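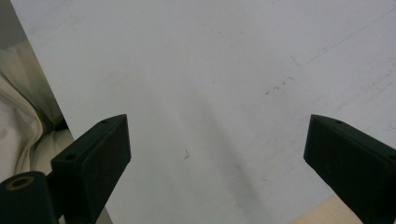

Hand-held gripper over the sheet, fingers apart.

9 November 2018, Britstead bench, table 2

Stopped early today. The hand-held gripper is closing late again and I want it written down before I start changing things.

What happened: squeezed the trigger, fingers stayed open, then shut all at once after I had already begun to lift. Delay was roughly 500 ms going by the log, against next to nothing on a good cycle. It did this on 14 cycles this morning. No pattern I can find by time or by grip force. The first one came a few minutes after power-up, so I don't think it's heat.

Same symptom as July, when we blamed the Purba driver board and swapped it. Log from back then is in the Clarau folder. The July traces look a lot like today's, so the board may have been fine and we threw away a good one.

Checked so far:
Finger screws - snug, both sides.
Jaw travel by hand with power off - smooth, no grit, no catch.
Supply voltage at the box - steady while the fault was happening.
Trigger switch on the meter - clean every time.
Firmware - put the old version back, fault still there. 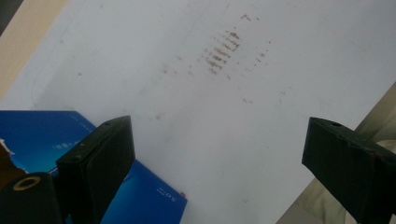
Open position, white surface with the brown marks, blue item lower left.

That leaves the cable. With the gripper held still over the table I couldn't get a late close at all. Reaching across to the far side and turning the wrist, I got 2 in quick succession. The cable gets a sharp bend behind the hand when you do that, and the strain relief there has gone soft. My guess is a broken strand in the signal pair that opens up under the bend. Not proven yet.

The safety side bothers me more than the lost cycles. When it closes late it closes at full force, and the free hand is usually near the thing being picked up. It caught the side of my thumb once. No cut, just a pinch, but I've entered it in the incident book anyway. Until this is fixed please keep the other hand out from between the fingers, even when they look idle.

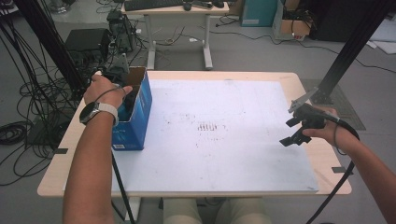 Next steps, in order. Swap in the spare Zikberg cable and repeat the far-side reach with the wrist turned. If the delay goes away, cut the old one open near the strain relief and look at the strands. If it stays, put the scope on the signal line at the gripper end and flex everything by hand.

Also want a timeout in the code - if the jaw hasn't started moving shortly after the trigger, drop the command and make the operator squeeze again. Should have gone in after July.

Gripper is tagged out, power off at the box. Don't use today's late cycles for anything, they're flagged in the log. Spare cable is in the second drawer, still in its bag.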